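About Clurner

Home Courses About us Find us Term dates

Who we are

Clurner is a small evening school for bookkeeping and payroll. Two classrooms over the old seed merchant's, Ukdale, door on the left of the bakery. Ring the top bell, the bottom one is the flat.

Started by Desmond Crenshaw, who did the books for half the shops on the high street and got fed up of being asked the same things over the counter. First class was six people and one calculator between two. We now have 33 learners on the books this term and a waiting list for Monday payroll.

Amos Szabo joined to teach VAT and never left. He also runs the exam resits and does the timetable, so if your room is wrong, that's Amos.

What we teach

Basic bookkeeping – 32 weeks, evenings, paper ledgers first and then software
Payroll for small employers – one term
VAT returns – short course, starts May
Year end for sole traders – Saturday mornings, bring your own shoebox of receipts

We start on paper. People grumble about it. But if you can do a bank reconciliation by hand you can find the mistake when the software won't balance, and it is allways a transposed figure or a direct debit entered twice.

How classes run

Doors 6.15, start 6.30, tea at half seven. Finish at 8.30 sharp as the car park gets locked. Miss a week and the handout goes in your tray by the stairs. Miss three, give us a ring please, we'll sort out a catch up.

No homework as such. There is a practice set, a made up hardware shop called Mägi & Son, with 400 transactions for the year. Most people get attached to it. The September invoices are meant to be horrible.

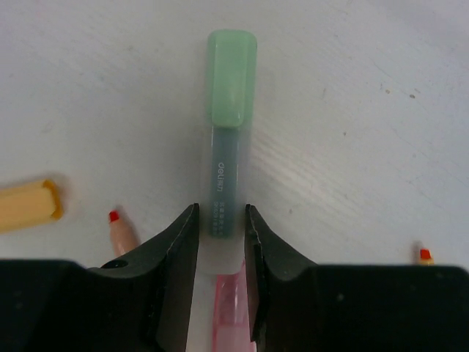
Marking is done by the tutor who taught you and comes back the week after. We don't grade the practice set, just notes in the margin. Mock exams are graded, twice a term, and you can resit a mock as often as you like.

Fees

Pay by term or by month, same total either way. Gralturo, the lettings firm downstairs, sponsor two places a year for people out of work – forms from the office, closing date is end of May. Books are extra, second hand copies on the shelf for a few pounds, please put them back if you are only looking.

Getting here

The 41 bus stops outside and the last one back is 9.05. Parking behind the bakery after six. Stairs only im afraid, but the Saturday class is in the ground floor room at the library, and we can move a weekday group there too with a bit of notice.

Questions

Come up any evening before class and ask for Desmond or Amos. Phone is not great, we are usually teaching. Leave a message and say which course you mean.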